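Are "self-sealing" marble treatments worth anything?
Forum: Stone, Tile and Countertops
Started by gritty_pete, Jan 6, 2020

gritty_pete
We are replacing the kitchen table and my wife wants real marble. The showroom (Forsyth, the one by the highway) quoted us an extra $400 for something called Rorora, which they say bonds with the stone and means we never have to seal it again. The guy would not tell me what is in it. He had a brochure with a water drop sitting on a slab and that was the whole case. Has anyone here paid for this and had it for more than one winter?

lowtide8
Water beads on a waxed car too. A drop of water on a new slab tells you nothing about what a lemon does to it in a year. I would want to see a table that has been eaten at.

tileandtrouble
I set stone for a living. Two different problems get mixed up in every one of these sales pitches. Staining is when something soaks in, oil or wine or coffee. Etching is when acid eats the polish and leaves a dull spot. A sealer slows down the first one. No penetrating sealer I have ever used does a thing for the second, and most of the complaints I get called out for are etching. Ask them which one the warranty covers. Get it in writing.

gritty_pete
Asked. The warranty says "staining under normal household use" and then there is a page of exclusions. Citrus, vinegar, tomato, wine, "colored beverages." So, dinner.

mossback_20
I'll be the one to disagree. We had ours treated with the Estari version when we bought and I have no complaints. Kids, juice, the works. We wipe it up and move on. People on this board talk about marble like it is a museum piece.

lowtide8
Glad you like it, but you wipe it up and move on. How do you know the treatment did anything? Did you leave one corner bare to compare?

mossback_20
No, who would do that to a new table?

lowtide8
Then what you have is a table you wipe.

tileandtrouble
Be nice. Mossback may have a denser stone to begin with. Some white marbles hardly drink anything, some are like a sponge. Try it on a sample piece before you pay. Put a little oil on the back, leave it overnight, see if it goes dark. If it doesn't, save your money.

quarrybrat
What shape is it, and is it all stone? I ask because the ones with something set into the top are a pain along the joint. Crumbs get in there and the cleaner pools. Round white one with gray veins and a dark square panel set in, same idea as what I mean:

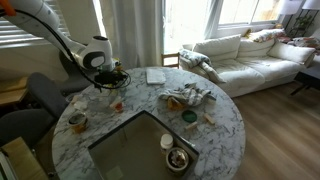 Re: panel joints and what to clean with

quarrybrat
Whatever you put on the stone, keep it off the panel. Sealer that dries on a dark shiny surface leaves a haze and you will be at it with a razor blade.

gritty_pete
Ours would be round, all stone, no panel. Good to know though. She liked one with an insert at first.

ninebark
I bought a bottle of Ukoneck for $20 and did our vanity myself last February. Took 8 minutes plus waiting. Still darkens a bit if I leave a wet cup on it. I can't say it is better or worse than the $165 job my sister got, and neither can she.

tileandtrouble
That is the right price range for a small top. Plain dish soap, soft cloth, coasters. Stay away from anything with vinegar in it, including the "natural" sprays.

mossback_20
For the record I would still pay for the treatment again.

lowtide8
For the record I believe you.

gritty_pete
Went back to Forsyth and asked for a scrap piece, half treated and half bare, so I can put lemon juice on both. They said they would have to check with the distributor. Will post if they ever call.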